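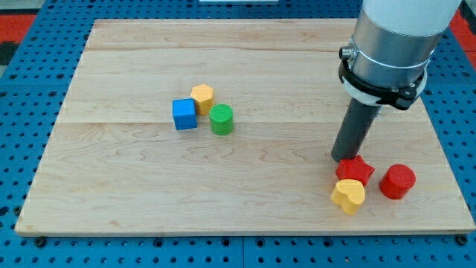

Setting Up a Home File for a Family Member's Benefits

Kitchen & Home Tips > Paperwork > Benefits Records

Print this page | E-mail this page

If someone in your house gets SSI, Medicaid or any other help that depends on income, letters will keep coming for as long as the benefits do. Most of them want an answer by a certain day. A file that stays in one place, usually near the kitchen table, makes those answers quicker to put together.

What to buy

One accordion folder or a small file box, a pack of plain folders, a hole punch and a date stamp. The Stubbs box holds up to 30 folders and has a lid that stays shut when it gets knocked off a shelf. Any box that takes letter-size paper will do.

How to divide it

Label the folders by what the paper does and leave the agency names for the second line. Ours read:

- Award letters and changes
- Pay stubs and other income
- Bank statements
- Rent, utilities and food
- Medical bills and visit notes
- Phone calls

Put the newest page in front. Leave the envelope stapled to any letter that has a deadline, as the postmark can matter if you end up asking for an appeal.

The phone call sheet

Tape a sheet inside the lid. Each time you call an office, write down the day, the time, the name of the person you spoke to and what they told you. Rawiri Merrick, who sent in this tip, adds the hold time too. He calls early on Friday and finds it shorter.

Receipts

Thermal receipts fade, and a warm kitchen drawer speeds it up. Copy them the week you get them and staple the original behind the copy. Write what the item was for on the copy – "shower chair" is a lot more use than a store name and a price.

If you manage the money for someone else, keep their receipts in a separate envelope from yours, even when you shopped for both on the same trip. Ask for two transactions at the register. It takes another minute and saves sorting out a mixed receipt later.

Keeping an eye on the balance

Many programs have a limit on what a person can own. Find the current figure for yours in the award letter or by calling, and write it on the front of the bank folder in pencil. Check the account 3 or 4 days before the end of the month. If a back payment has come in, note the amount and the day it arrived – one reader's was $1,727 – and ask the office how long it can sit there before it counts.

Once a year

We go through ours in June. Old utility bills come out. Award letters, appeal decisions and anything with a signature stay in for good. Shred what you take out.

Related tips

Labels That Stay Stuck in a Damp Basement
Jumodow Drawer Organizers: Which Size Fits?
Cleaning a Paper Shredder
A Wall Calendar for Medical Appointments
Storing Birth Certificates and Social Security Cards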